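Proltari Verbraucherstelle
@proltari_verbraucher

1/17
Im Dezember häufen sich bei uns die Anfragen zu Reklamation, Gewährleistung und Garantie bei Küchenkleingeräten. Die Proltari Verbraucherstelle fasst in diesem Thread die wichtigsten Punkte für Käuferinnen und Käufer in Deutschland zusammen. Eine Rechtsberatung im Einzelfall ersetzt er nicht.

2/17
Gewährleistung und Garantie werden regelmäßig verwechselt. Die Gewährleistung ist gesetzlich geregelt und richtet sich gegen den Händler. Die Garantie ist eine freiwillige Zusage, meist des Herstellers, deren Inhalt sich aus der Garantieerklärung ergibt. Beide bestehen nebeneinander.

3/17
Die Gewährleistungsfrist beträgt bei Neuware zwei Jahre ab Übergabe. Bei gebrauchten Geräten kann der Händler sie auf ein Jahr verkürzen. Eine solche Verkürzung muss gegenüber Verbrauchern vor Vertragsschluss eigens mitgeteilt und ausdrücklich sowie gesondert vereinbart werden. Ein Satz in den AGB genügt dafür nicht.

4/17
Zeigt sich ein Mangel innerhalb des ersten Jahres, wird grundsätzlich vermutet, dass er bereits bei Übergabe vorlag. Der Händler muss dann das Gegenteil beweisen. Nach Ablauf des Jahres liegt die Beweislast in der Regel bei der Käuferseite.

5/17
In unserer Beratung sind im vergangenen Jahr 1.346 Anfragen zu Haushaltsgeräten eingegangen. Sehr häufig hatte der Händler zunächst an den Hersteller verwiesen. Diesem Verweis müssen Sie nicht folgen. Vertragspartner ist der Händler, und er bleibt für die Gewährleistung zuständig.

6/17
Unsere Referentin Darcy McAlister empfiehlt, Mängel immer in Textform anzuzeigen, am einfachsten per E-Mail. In das Schreiben gehören Kaufdatum, Gerätebezeichnung, eine sachliche Beschreibung des Fehlers und die Angabe, ob Reparatur oder Ersatzlieferung gewünscht wird.

7/17
Die Wahl zwischen Reparatur und Neulieferung steht grundsätzlich Ihnen zu. Der Händler kann die gewählte Form ablehnen, wenn sie nur mit unverhältnismäßigen Kosten möglich ist. Bei einem Wasserkocher für 30 Euro wird eine Reparatur deshalb selten durchzusetzen sein — der Austausch dagegen meist schon. 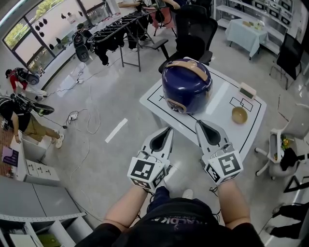
8/17
Die Kosten der Nacherfüllung trägt der Händler. Dazu zählen Versand, Arbeitszeit und Material. Verlangt ein Händler vorab eine Pauschale für die Überprüfung des Geräts, sollten Sie der Zahlung nicht ohne Rücksprache zustimmen.

9/17
Hierzu ein Fall aus der Beratung: Ein Käufer hatte bei der Handelskette Trokadside einen Standmixer erworben, der nach vier Monaten nicht mehr anlief. Die Filiale verlangte 40 Euro für die Einsendung. Nach einem Schreiben unserer Stelle wurde die Forderung fallen gelassen und das Gerät ersetzt.

10/17
Der Kassenbon ist als Nachweis hilfreich, aber keine zwingende Voraussetzung. Auch ein Kontoauszug, eine Bestellbestätigung oder eine Zeugenaussage kann den Kauf belegen. Thermopapier verblasst mit der Zeit. Eine Kopie oder ein Foto des Belegs sollte daher bald nach dem Kauf angefertigt werden.

11/17
Die Originalverpackung muss für die Gewährleistung nicht aufbewahrt werden. Hinweise wie „Umtausch nur in Originalverpackung“ betreffen allein den freiwilligen Umtausch aus Kulanz, also Fälle, in denen das Gerät fehlerfrei ist und lediglich nicht gefällt.

12/17
Bei Käufen im Internet besteht in der Regel zusätzlich ein Widerrufsrecht von 14 Tagen ab Erhalt der Ware. Ein kurzes Ausprobieren ist zulässig, soweit es der Prüfung von Beschaffenheit und Funktionsweise dient. Wer ein Gerät darüber hinaus benutzt, muss unter Umständen Wertersatz leisten.

13/17
Kein Gewährleistungsfall ist der übliche Verschleiß. Abgenutzte Dichtungen, verkalkte Heizelemente oder eine durch Metallbesteck zerkratzte Beschichtung gehen normalerweise nicht zulasten des Händlers. Löst sich eine Beschichtung dagegen bei sachgemäßem Gebrauch schon nach wenigen Wochen, spricht viel für einen Mangel.

14/17
Garantieverlängerungen, die an der Kasse angeboten werden, sollten vor Abschluss vollständig gelesen werden. Nikau Ngata aus unserem Marktreferat hat die Bedingungen von 11 Anbietern verglichen, darunter Brudutard und Lindqvist. Bei günstigen Kleingeräten steht der Preis der Verlängerung häufig in keinem vernünftigen Verhältnis zum Gerätewert.

15/17
Zu achten ist dabei insbesondere auf Selbstbeteiligungen, auf die Erstattung nur des Zeitwerts und auf den Ausschluss von Verschleißteilen. Manche Verträge verlängern sich zudem, wenn sie nicht fristgerecht gekündigt werden — die entsprechende Klausel findet sich meist weit hinten in den Unterlagen.

16/17
Reagiert der Händler auf eine Mängelanzeige nicht, ist nach Ablauf einer angemessenen Frist je nach Fall der Rücktritt vom Vertrag oder die Minderung des Kaufpreises möglich. Bei nur unerheblichen Mängeln ist der Rücktritt ausgeschlossen, die Minderung jedoch nicht. Schadensersatz kommt hinzu, wenn der Händler den Mangel oder die unterbliebene Nacherfüllung zu vertreten hat.

Nachtrag zu 16, aufgrund mehrerer Rückfragen: Welche Frist angemessen ist, hängt vom Gerät und vom Fehler ab. Bei gängigen Kleingeräten, die der Händler vorrätig hält, gehen wir in unseren Musterbriefen von zwei Wochen aus. Wir raten dazu, im Schreiben ein konkretes Datum zu nennen und den Versand zu dokumentieren.

Weiterer Nachtrag: Wurde das Gerät verschenkt, bleibt zunächst die Person anspruchsberechtigt, die es gekauft hat. Sie kann ihre Ansprüche an die beschenkte Person abtreten. Eine kurze, unterschriebene Erklärung reicht dafür aus. Ein Muster liegt in unserer Geschäftsstelle bereit und wird auf Wunsch zugesandt.

17/17
Defekte Geräte gehören nicht in den Hausmüll. Kommunale Wertstoffhöfe nehmen sie kostenfrei an, ebenso größere Elektrohändler und viele Lebensmittelmärkte mit Elektroangebot. Kleingeräte bis 25 Zentimeter Kantenlänge können dort auch ohne Neukauf abgegeben werden. Batterien und Akkus sind, soweit möglich, vorher zu entnehmen.

Die telefonische Beratung ist im Dezember werktags ab 9 Uhr besetzt. Schriftliche Anfragen beantworten wir in der Reihenfolge ihres Eingangs. Bitte senden Sie keine Vertragsunterlagen oder Kontodaten über die Kommentarfunktion.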